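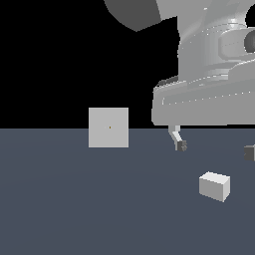

Light-grey arm over a blue-grey floor, computer rendering.

Looking after painted and sealed workshop floors

Hnatiuk workshop notes, page 2

A painted concrete floor fails in the same few places every time: under the bench where the stool drags, inside the door, and wherever a jack or vice stand has been left standing. The rest of the coating may have years left in it. The notes below cover patching, cleaning and, where the coating has gone too far, starting again.

Checking for damp

Tape a square of clear polythene to the bare concrete, sealing all four edges, and leave it overnight. Droplets on the underside mean moisture is coming up through the slab. Paint will not hold over it. Find the source first – a blocked gutter on the outside wall is the usual one – and repeat the test once the slab has had a dry spell. April is a poor month for this in an unheated building.

Degreasing

Sweep, then vacuum. Do not wet a dusty floor. Work a water-based degreaser into oil marks with a stiff nylon brush, leave it for the time on the label, and lift it with a wet vacuum or rags. Rinse twice. Sprinkle clean water on the spot afterwards: if it beads, there is still oil in the surface and the treatment needs repeating. Old stains under a lathe may take four or five rounds.

Oily rags should be laid out flat outdoors until dry, never left in a heap or a closed bin.

Patching

Scrape back loose paint until the edge stops lifting. Feather that edge with 40 grit, then go over the whole patch and a hand's width beyond it with something finer. Wear a dust mask. If the old coating might contain lead, do not sand it dry; test it first.

Fill chips with a cement-based repair mortar, struck off level with a wide scraper. Epoxy filler is harder than the slab around it and tends to stand proud after a few winters.

Two thin coats will outlast one thick one. Stir the tin from the bottom. With two-part paints, mix only what can be used within the pot life and write the mixing time on the tub lid. Zoriana Melnychuk at Saltoddale uses a short-pile roller for the first coat and a medium one for the second, working back towards the door.

Colour

Mid-grey hides dust but also hides dropped screws. Pale floors throw more light under the bench and show every leak, which suits anyone who maintains their own machines. Gloss finishes are slippery when wet. Scatter a fine non-slip aggregate into the first coat near the door and sink, and seal it in with the second.

Drying and curing

Dry to the touch is no guide to hardness. Light foot traffic is generally safe the next day; machines on castors should wait a full week, longer in cold weather. Spread heavy point loads with plywood pads at least 200 mm square.

Routine care

Sweep on Saturday, before the bench is cleared for the week. Mop with a mild neutral cleaner. Strong alkaline cleaners dull most floor paints over time. Keep a jam jar of the original paint, labelled with shade and batch, for touching in. The jar in our cupboard reads Barnska 1606 and is still usable.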